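Week 6 notes: Surfaces, wear and what a tabletop knows

Housekeeping first, and then I promise we get to the good stuff. The reading for next week is the Pamthorpe chapter on stains (it's in the course folder, pages are marked). If your sample board hasn't cured yet, leave it on the rack by the sink and please write your initials on the back. On the BACK. I've now had two terms of people writing on the face and then asking me how to get marker out of shellac.

Okay. So last week we talked about how a tree turns into a board, and I ran long on kiln drying because I always do. This week is about what happens to the board once it's a table and people start living on top of it. I love this topic. I grew up doing homework on a table that had been sanded down so many times the edges had gone round like a bar of soap, and I still think it's the best piece of furniture anyone in my family ever owned.

1. Why tables wear differently from everything else

A bookcase mostly just stands there. A chair gets it in the joints. But a table takes nearly all its abuse on one big flat face, and it takes every kind of abuse going: heat, water, grease, scraping, elbows, the dragging of plates, kids with forks. And light, which people forget. Light is slow but it never takes a day off, and it gets right through most clear finishes.

Wood moves, too. You know this from week 3, but I'm going to say it again since half of you got it wrong on the quiz. Boards swell and shrink across the grain and hardly at all along it. So a wide solid top is always getting a little wider and a little narrower through the year, and if somebody has screwed it down tight to the frame underneath, it'll split sooner or later. Usually in winter, when the heating's on and the air is dry. Look underneath before you blame the top! Slotted holes or little wooden buttons mean the maker knew what they were doing.

Cupping is when a board curls so its edges sit higher or lower than its middle. The simple cause is one face taking on more moisture than the other. The classic version is a table that got five coats on top and nothing underneath, and I see it all the time. Finish both sides. You can be lazy about how pretty the underside looks, but put something on it.

2. Film finishes and the other kind

I split finishes into two families, and yes, there's a messy middle, and we'll get to it in week 8.

Film finishes sit on top of the wood. Varnish, lacquer, shellac, the water-based polyurethanes. Think of a very thin raincoat. They're good at keeping water out for as long as the coat is whole, and once it's scratched through, the water gets in at the scratch and creeps under the edges. That's how you get those cloudy patches with a hard outline.

Penetrating finishes soak in. Linseed oil, tung oil, most of the things sold as "Danish oil" (which is usually oil with some varnish in it, read the can). They don't protect as well against a puddle left overnight. But they're so easy to repair that I'd pick one for my own kitchen every time. Rub it back, wipe more on, go have lunch.

Which one's better? Depends who's eating at the table and how much they're willing to fuss over it. A good film finish asks nothing of you for years and then asks for a whole weekend. Oil asks for twenty minutes every so often, forever. I know people who are happy with either deal and I know people who'd be miserable with either.

One safety thing, and I don't care how many times you've heard it. Oily rags can catch fire on their own. Linseed gives off heat as it cures, and a rag balled up in a trash can holds that heat in. Lay rags flat outside, one layer, until they're stiff, or put them under water in the metal can with the lid. There's a can at each end of the shop. Use it every time, including when you've only wiped on a tiny bit.

3. Reading the marks

This is the part you'll use for the assignment, so slow down here.

White rings. Moisture trapped in the finish, usually from a hot mug or a sweating glass. The damage is up in the film and the wood underneath is normally fine. Often you can chase it out with gentle warmth, or with a soft cloth and the tiniest bit of alcohol if it's shellac (practice on scrap first, alcohol dissolves shellac and you can make a real mess in two seconds).

Black rings. Different animal. Water has gone through to the wood and met iron, maybe from a can or a plant stand, and if the wood has tannin in it, as oak does, you get a dark blue-black stain. You won't polish that out. It takes oxalic acid, with gloves and goggles, and I'll demo that myself before anyone touches the bottle.

Pale rectangles, or dark ones. That's light. Something sat in the same place for years and the wood around it changed color. Cherry gets darker, walnut gets paler, and both surprise people. If you lift a table runner and find a ghost of it underneath, just take the runner off and wait. A sunny summer can do more than sandpaper.

Scratches with the grain and scratches across it. Your eye forgives the first kind and can't stop looking at the second. When you sand, go with the grain, and don't skip grits. If you jump from 60 straight to something fine, you'll get a lovely smooth surface with all the deep scratches still sitting in it, and you won't see them until the stain goes on. Then you'll see every last one.

Dents. Crushed fibers are still there, they're only squashed, so a damp cloth and a warm iron can bring a lot of them back up. Gouges have lost wood and steam won't help. You fill them or you learn to like them.

Worn edges. My favorite! Look at where the finish has gone thin and you can tell where people sat, where the serving dishes came across, which side was closest to the stove. On the old Fahmy refectory table we looked at in the first week, the front edge was worn right down to bare wood in a row of shallow scoops, and the back edge was nearly crisp. It had been against a wall.

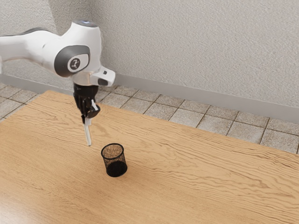

Which brings me to the question somebody asked at the end of last class, and I gave a bad answer because I was already late. The question was: when should you leave the wear alone?

My better answer goes like this. Ask what the mark is doing. If it's letting water in, or catching sleeves, or getting worse each month, deal with it. If it's only old, think hard before you reach for the sander. You can always take more off later and you can never put it back. On a veneered top you may have less than a millimeter to play with, and I've watched a perfectly confident adult sand straight through to the core in one pass. (It was me. It was a side table. I still have it, it lives under a plant.)

Also, old surfaces have a softness that's very hard to fake. There's a whole trade in faking it, with chains and bags of keys and tea, and some of it's quite convincing until you notice that the damage is spread evenly all over. Real wear clumps. It happens where the hands and the plates go. If you find dents on the underside of a stretcher where no foot could reach, be suspicious.

4. Cleaning, before you do anything else

I can't tell you how many "ruined finish" jobs have turned out to be plain dirt. Years of furniture spray and cooking grease build up into a brown, slightly tacky layer, and people take it for the finish itself. So start mild. A barely damp cloth with a drop of dish soap, then a dry cloth right behind it. If that doesn't shift it, mineral spirits on a rag, windows open. Work on a patch the size of your palm somewhere it won't show. Wait for it to dry before you decide anything, as everything looks gorgeous while it's wet.

Skip the silicone polishes. They get into cracks and then any new finish you put on top pulls away into little craters called fish-eyes. If you suspect silicone, tell me and we'll seal with shellac before we go further.

5. The assignment

Pick a table you can get at for at least an hour. Your own, your grandmother's, the one in the Inilness reading room (they're fine with it, just ask at the desk and don't move the lamps). Then do these:

Draw the top from above, to scale, and map the wear. Use hatching for scratches, dots for dents, outlines for rings and light marks. Neat is nice but clear is what I'm grading.

Name the finish if you can, and say how you worked it out. "I think it's lacquer" gets you nothing. "It went soft under lacquer thinner at the hidden spot I tested" gets you full marks. If it's not your table, get permission before you put any solvent near it, and if the answer's no, write down what you'd have done.

Look underneath. How's the top attached? Is there any finish on the bottom? Any cupping? Lay a straightedge across the grain in three places and note where you see daylight.

Write me a page on what you'd repair, what you'd clean and what you'd leave. I want reasons, and I'm happy to be argued with.

Drawings can be on any paper as long as it's bigger than a napkin. I did once get a napkin. It was a pretty good drawing, to be fair.

If you're stuck for a table, come find me. There are a couple of rough ones in the back of the Voneo store room that have been through a lot and won't mind one more person poking at them.

Next week is stains and dyes. Wear something you don't like.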